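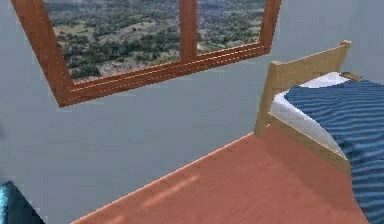

나무 창틀 너머로 내려다보이는 땅. 군데군데 짙은 숲이 있다.

바뀐 가방

닐로몽에 도착해서 제일 먼저 한 일이 뭐냐면, 남의 가방을 연 거다. 일부러 그런 건 정말 아니고! 종점에서 버스 기사가 짐칸 문을 열어 주길래 검은 가방을 집었고, 손잡이에 내가 묶어 둔 것과 똑같은 초록 끈이 있었고, 그래서 아무 의심 없이 언덕 위 숙소까지 질질 끌고 올라갔다. 올라가는 내내 이상하게 무겁다는 생각은 했다. 그런데 나는 짐을 쌀 때마다 책을 너무 많이 넣는 사람이라 또 그랬나 보다 했지.

지퍼를 열었더니 병이 나왔다. 잼 병이었다. 수건에 하나씩 돌돌 말려서, 빈틈마다 양말까지 꼼꼼하게 끼워 놓은 병들. 옷은 거의 없고 바닥에 두꺼운 공책이 한 권 깔려 있었다. 내 잠옷도, 내 칫솔도, 수요일까지 넘겨야 하는 교정지도 없었다.

숙소 이름은 제손이었다. 주인아주머니는 전화기를 귀에 대고 버스 회사 노스틴에 나 대신 따져 주었는데, 어찌나 시원하게 따지는지 나는 옆에서 괜히 내가 혼나는 기분이었다. 저쪽에서 하는 말은 간단했다. 검은 가방이 바뀌었다는 신고는 아직 없고, 다음 버스는 모레 아침에나 올라오니 그때까지 기다려 보라는 것.

"그럼 2박이네." 아주머니가 전화를 끊고 말했다. "원래 하루만 잔다며?"

원래는 하루만 잘 생각이었다. 산 아래 킨타나 인쇄소에 교정지를 갖다주기 전에 하룻밤 조용한 데서 마지막으로 훑어보려던 거였다. 조용한 건 맞았다. 훑어볼 교정지가 없어서 그렇지.

나는 방으로 돌아가 침대에 앉아서 한참 잼 병을 노려보았다. 뚜껑마다 종이가 붙어 있고, 종이에는 연필로 쓴 글씨가 있었다. 살구, 비 온 뒤. 살구, 너무 일찍. 살구, 싸운 날. 자두, 빌린 냄비. 이런 식이었다. 날짜는 하나도 없었다. 나 같으면 날짜를 썼을 텐데, 싸운 날이라니. 누구랑 싸웠는데? 누가 이겼는데?

공책은 안 읽으려고 했다

진짜로 안 읽으려고 했다. 주인을 찾으려면 어디 주소라도 적혀 있나 봐야 하니까 첫 장만 넘긴 거다. 첫 장에는 주소가 없었다. 둘째 장에도 없었다. 셋째 장쯤 가니까 나는 이미 주소를 찾고 있지 않았다.

공책은 잼 만드는 법이었다. 그런데 책에 나오는 그런 조리법이 아니고, 누가 옆에 서서 잔소리하는 것 같은 글이었다. '설탕 500그램, 그런데 우리 집 저울은 믿지 말 것. 눈으로 볼 것.' 그 밑에 다른 잉크로 '눈도 믿지 말 것'이라고 덧붙여 놓았고, 또 그 밑에 '그래도 저울보다는 낫다'고 되어 있었다. 세 줄이 다 같은 사람 글씨였다. 오랜 세월 혼자서 자기랑 말다툼을 한 모양이었다.

나는 남의 글을 고치는 일로 먹고산다. 그래서 이런 걸 보면 손이 근질근질하다. 맞춤법이 틀린 데가 꽤 있었고(살구를 계속 '쌀구'로 쓰다가 중간부터 갑자기 제대로 썼다), 같은 이야기가 뒤에서 또 나오고, 자두 이야기를 하다가 말고 이웃집 굴뚝 흉을 보았다. 평소 같으면 굴뚝부터 덜어 냈을 거다. 그런데 읽다 보니 그 굴뚝이 궁금했다! 연기가 이쪽으로 넘어와서 널어 둔 빨래에 냄새가 배었고, 그걸 따지러 갔다가 냄비를 빌려 왔고, 그 냄비로 만든 게 바로 자두잼이었다. 빌린 냄비. 나는 침대에서 벌떡 일어나서 그 병을 찾아 들고 불빛에 비춰 보았다. 색이 아주 진했다.

저녁은 아래층에서 먹었다. 아주머니가 감자를 넣은 수프를 퍼 주면서 물었다.

"가방에 뭐 들었어?"

"잼이요."

"무슨 잼?"

"살구랑 자두요. 살구는 싸운 날 것도 있고요."

아주머니가 국자를 든 채로 나를 쳐다보았다. 나는 설명을 하려다가 그만두고 빵을 뜯었다. 빵에 바를 게 없었다. 식탁에는 버터도 없고 꿀도 없고, 위층 내 방에는 잼이 가방 하나 가득 있었다. 아주머니도 같은 생각을 하는 눈치였는데, 점잖은 분이라 입 밖에는 내지 않았다.

"한 병쯤은 모르지 않을까?" 조금 있다가 입 밖에 냈다.

"알 거예요. 이분은 알아요."

왜 그렇게 자신 있게 말했는지 모르겠다. 만난 적도 없으면서.

밤에는 잠이 안 왔다. 잠옷이 없어서 입고 온 옷 그대로 누웠더니 허리띠 자국이 배겼고, 바람이 언덕을 넘어가는 소리가 났다. 나는 내 가방 생각을 했다. 그 사람은 지금 내 교정지를 보고 있을까? 댐 건설 회의록을 정리한 책인데, 솔직히 재미는 없다. 나도 두 번째 읽을 때는 졸았다. 여백에 빨간 펜으로 '지루함', '또?', '이 사람 왜 이럼' 같은 걸 써 놨는데, 그건 나만 보려고 쓴 거라 넘기기 전에 다 지울 작정이었다. 그걸 누가 읽고 있다고 생각하니 이불 속에서 발가락이 오그라들었다. 남의 공책을 읽은 주제에 할 말은 아니지만.

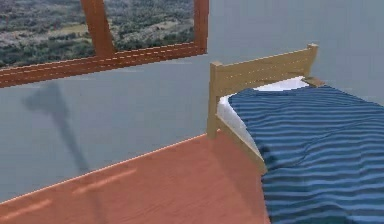
이튿날, 살구나무 집

아침에 아주머니가 계단 밑에서 소리를 질렀다. 노스틴에서 전화가 왔다는 거였다. 가방을 잘못 가져간 사람이 나타났는데, 종점 바로 전 정류장에서 내린 할머니라고 했다. 버스로는 한 정거장이지만 버스가 내일이나 온다니까 나는 그냥 걷기로 했다. 가방은 들고 갈 엄두가 안 났는데, 아주머니가 창고에서 손수레를 꺼내 왔다. 바퀴 하나가 자꾸 왼쪽으로 도망가는 손수레였다.

"길은 하나야. 내려가다가 갈라지면 잘못 간 거고."

길은 금방 갈라졌다. 나는 잠깐 서서 고민하다가 손수레가 가고 싶어 하는 왼쪽으로 갔다. 가방이 덜컹거릴 때마다 병 부딪치는 소리가 날까 봐 조마조마했는데 소리는 나지 않았다. 양말을 그렇게 끼워 넣은 사람은 정말이지 짐 싸는 법을 가르치러 다녀야 한다.

내려가면서 나는 할 말을 연습했다. 죄송합니다, 가방이 바뀌어서요. 첫 장만 봤습니다. 아니, 첫 장만 봤다는 말은 하면 안 된다. 그런 말을 하면 다 봤다는 소리로 들린다. 그럼 아예 안 봤다고 할까. 그런데 굴뚝 이야기를 끝까지 못 읽었단 말이다. 냄비는 돌려줬나? 그걸 안 물어보고 돌아오면 나는 아마 겨울 내내 생각할 거다.

할머니네 집은 금방 알 수 있었다. 마당에 살구나무가 있고, 옆집에 굴뚝이 있었다. 생각보다 작은 굴뚝이었다. 공책에서는 거의 공장 같았는데.

문을 두드리기도 전에 할머니가 나왔다. 나보다 키가 머리 하나쯤 작고, 앞치마에 내 빨간 펜을 꽂고 있었다.

"이 사람 왜 이럼." 할머니가 말했다.

"네?"

"댐 말이야. 둘째 날 회의에서 계속 물만 달라는 양반. 왜 그러나 나도 궁금해서 끝까지 읽었지."

나는 얼굴이 확 달아올랐다. 그러니까 다 읽으신 거였다. 읽기만 한 것도 아니었다. 부엌 식탁 위에 교정지가 펼쳐져 있고, 내 빨간 글씨 옆에 연필 글씨가 줄줄이 달려 있었다. 내가 '지루함'이라고 쓴 옆에는 '그러게'라고 쓰여 있고, '또?' 옆에는 '앞에 나온 건 다른 둑임. 잘 볼 것'이라고 되어 있었다. 가서 보니 정말 다른 둑이었다. 나는 그걸 통째로 지우려고 했다!

"미안해. 주소만 보려고 했는데." 할머니가 말했다.

"저도요."

"어디까지 봤어?"

"자두요. 냄비 빌린 데까지요."

할머니는 아, 하더니 찬장에서 숟가락을 꺼냈다. 그러고는 손수레에 실린 가방을 마당에서 바로 열고, 수건을 하나씩 풀어 병을 살펴보았다. 산 아래 장에 내다 팔려고 했던 거라고 했다. 한 병에 300씩 받는데, 싸운 날 것은 더 받아도 사 가는 사람이 있다고. 내가 왜 그러냐고 물었더니 좀 태워서 그렇단다. 싸우느라 불을 못 봤는데 그 탄 맛이 좋다는 단골이 있어서, 그 뒤로는 안 싸우고도 그렇게 태워 보려고 했지만 잘 안 된다고 했다.

"누구랑 싸우셨는데요?"

할머니가 턱으로 굴뚝을 가리켰다.

"그럼 냄비는요?"

할머니는 대답 대신 부엌 안쪽을 보았다. 화덕 위에 커다란 냄비가 올라가 있었다. 손잡이 한쪽이 떨어져서 철사로 감아 놓은 냄비였다.

"달라고 해야 주지. 달라고를 안 해."

우리는 부엌에 앉아서 빵에 살구잼을 발라 먹었다. 너무 일찍 딴 살구로 만든 것이라 꽤 시었고, 나는 신 걸 좋아해서 세 조각을 먹었다. 할머니는 내가 먹는 동안 교정지를 마저 보겠다고 했다. 뒤쪽 몇 장이 남았는데 수문이 열리는지 안 열리는지 알아야겠다는 거였다. 나는 열린다고 말해 줄 수도 있었지만 가만히 있었다. 대신 공책을 달라고 했다. 할머니가 앞치마에서 내 빨간 펜을 빼서 식탁 위로 굴려 주었다.

"쌀구는 고치지 마. 그때는 다 그렇게 썼어."

그때 다 그렇게 쓴 것 같지는 않았지만 나는 알겠다고 했다. 굴뚝 부분도 손대지 않았다. 고친 데는 딱 하나, 저울 밑이었다. 세 줄 아래에 빈자리가 조금 남아 있길래 '저울을 새로 사면 어떨까요?' 하고 작게 써 넣었다. 할머니는 그걸 한참 들여다보더니 연필을 집어서 뭐라고 더 적었는데, 손으로 가려서 보여 주지 않았다.

오후에는 손수레에 내 가방을 싣고 언덕을 도로 올라갔다. 책 때문에 역시 무거웠다. 할머니가 제손 아주머니 몫이라며 병을 2개 얹어 줘서 더 무거웠다. 하나는 비 온 뒤고 하나는 싸운 날이었다. 갈림길까지 왔을 때 뒤에서 누가 큰 소리로 냄비가 어쩌고 하는 것 같아서 돌아보았는데, 바람 때문에 그다음은 못 들었다. 옆집 굴뚝에서 연기가 나고 있었다. 나는 손수레를 세워 놓고 조금 더 서 있다가, 수프 먹을 시간에 늦을까 봐 다시 밀기 시작했다.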